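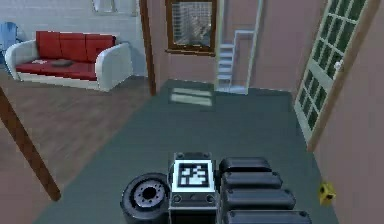
Slide 1. Red sofa, small dark grey pillow on the seat.

Good evening. Thanks for coming out to Koltport. I have 25 slides' worth of notes and plan to use half of them, so stop me if I skip something you came for.

Slide 2. The road
The stretch we are talking about is the county road between Trillside and the Bittencourt turnoff. It follows the creek most of the way. Deer and elk come down off the north slope to drink and cross back before it gets light. Turtles cross too, mostly in early summer, and they don't make it into the crash reports.

Slide 3. What gets hit
(Give people a moment with the table.)
The road crew logged 251 carcasses over the study period. Of those, 54 were elk. The rest were nearly all mule deer. These are animals found on the pavement or the shoulder. An animal that walks off and dies in the brush is not in the count. The real number is higher and I can't tell you how much higher.

Slide 4. When
Peak is September into the first snow. Second, smaller peak in spring. Time of day matters more than most drivers think. The worst hour starts at 5:30 a.m., when the mill shift is driving in.

Slide 5. Signs
We had the yellow signs up before any of this. Drivers slow down for a week or two and then go back to their old speed. Signs that flash only when an animal is near the road do better, but they need power and somebody to fix them. Don't get into the sensor question here. Save it for the end.

Slide 6. Fencing
Fence alone moves the problem to the ends of the fence. It has to lead the animals somewhere. The proposal is eight-foot woven wire on both sides, tied into the existing culvert at Jestside and one new underpass. Jump-outs along the way so anything that gets inside can get back out.
Point out on map: the two ranch gates stay. I was asked this at the Trillside meeting three times.

Slide 7. The culvert
We ran trail cameras at Jestside for a full year. 3338 triggers, and a lot of those were grass moving. Deer used it. Elk walked up to it and turned around. It is too low for them. Lowering the floor would help, but the creek floods it most springs.

Slide 8. Upkeep
Trees fall on fences. Snow plows hit them. Budget line is $2000 a mile each year for repair, and I would not go below that. A fence with a hole in it can be worse than none.

Slide 9. What you can do
Report dead animals to the road office, with the nearest mile marker. Slow down before sunrise. If one deer crosses, wait for the next one.

Questions. Repeat each one into the mic, the back rows can't hear.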